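Student Projects > Mechatronics > Term reports
Last updated: 25 Sep 2026

Graltov: a pair of hand-held grippers for sorting socks, built in a shared workshop

1. Aim

The aim of the project was to build two grippers that a person holds and works by hand, to record what the person does with them, and to find out if the recordings are good enough to be used later on a small arm. I called the build Graltov. The task I picked was folding a sock and putting it away in a tray. Socks are cheap, they are soft, and they never lie the same way two times in a row, which makes them harder than blocks or cups.

The arm itself is not part of this report. It belongs to the second half of the course, which starts in February. This report covers the grippers, the table, the recording and what went wrong.

2. Where the work was done

All of the work was done at Himadero, a shared workshop with a print room, a soldering bench and a carpeted room at the back that can be booked by the evening. Members pay by the month and students get a lower rate. I did the printing and the wiring at home when the print room was full, so some parts come from my own printer and some from theirs. The two printers do not agree on hole sizes. I had to drill out a few holes by hand.

3. The grippers

Each gripper has two fingers that close toward each other when the user squeezes. The fingers are printed in black plastic. The pads are separate pieces, so that a worn pad can be changed without printing the whole finger again. The user holds the gripper body directly, one in each hand, and a cable runs from each one back to the computer.

I went through three versions of the finger. The first was too short, and the user's knuckles hit the table before the pads did. The second was long enough but bent sideways under load. The third has a thicker root and is the one used for all of the recordings.

The squeeze is measured by a small sensor in the body. I wrote the logging program, Altia, myself. It saves the opening of each gripper with a time stamp and keeps the video next to it in the same folder.

4. The table and the task

The sock is placed at the front of the table and the tray stands behind it. The user takes one end in each gripper, pulls the sock straight, folds it and moves it to the tray. I did not use a fixed starting position. I dropped the sock from a low height and started from however it landed. 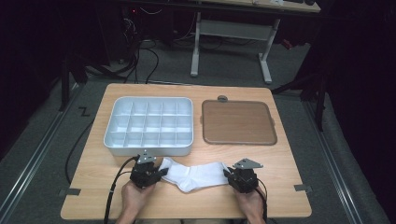
Why use hand-held grippers when the goal is to run an arm?
A person can do the task many times in one evening with no arm in the room, and the fingers that touch the sock are the same shape as the ones the arm will use.

The cables were the biggest nuisance at this stage. A cable that hangs straight down pulls the gripper forward a little, and the wrist gets tired from pulling it back. I tried a clip at the elbow, which helped on the left side but got in the way on the right. In the end I left more slack and got used to it.

5. Recording

I recorded 138 runs over several evenings. Three of them had a gap in the log where the sensor dropped out, so 135 were kept. A run was counted as complete when the sock was folded once and let go inside the tray. The order of the steps was always the same, but I did not try to keep the same speed. Early runs are slow and careful. Later ones are faster and a bit rough.

In 13 of the runs I kept, the sock slipped out of one gripper while it was being pulled straight. I left these in and marked them in the log. Most of the slips came from picking up too little fabric. If the pads close on a single layer near the edge, the knit stretches and slides out. Coming in lower and closing on more of the sock fixed this most of the time.

6. Pads

Pad material took more time than any other part. Bare printed plastic does not hold a sock at all. Rubber from a bicycle tube held well but would not let go, and the sock came back up with the finger when the gripper opened. I bought a sample pack of grip sheets from Salminen, a small supplier that sells to hobby builders, and cut pads from each of them. The two softest sheets tore at the fixing holes within an evening. The one I kept is in the middle of the range.

The folding step is where the pads matter most. One finger has to get close to the cuff without pushing it away, and the gap has to be wide enough that both layers end up between the pads.
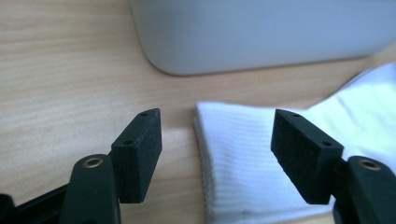 If the gripper is tilted too far, the lower corner of one pad touches first and drags the top layer along with it. The fold then opens and has to be done again. Keeping both pads square to the table cured most of that, but it is not a natural way to hold your hand, and I had to remind myself of it at the start of every evening.

I also rounded the outer corners of the pads with sandpaper. This was meant to stop them from catching on the knit. I did not measure the effect, so I can't say how much it helped. It did not make anything worse.

7. Problems that were not solved

The opening value drifts. After a long session the log shows the gripper as slightly open when it is fully closed. I reset it by hand between runs, but the program should do this by itself.

The left and right clocks are not started at the same moment. I lined them up afterward by closing both grippers together at the start of each run and matching the two dips in the log. It works but it is slow.

All of the runs were done by one person. Someone with bigger hands would hold the grippers differently, and I don't know how much that would change the data.

8. Next steps

Before the arm work begins I plan to print a second set of bodies with the cable leaving from the back, add the automatic reset to Altia, and ask another member to record a set of runs. The finger files and the wiring sketch are in the course folder under Graltov, version 3. Use the drill sizes in the notes there. The ones on the drawing are wrong.

This site uses cookies to remember your settings and count visits. Accept all | Manage cookies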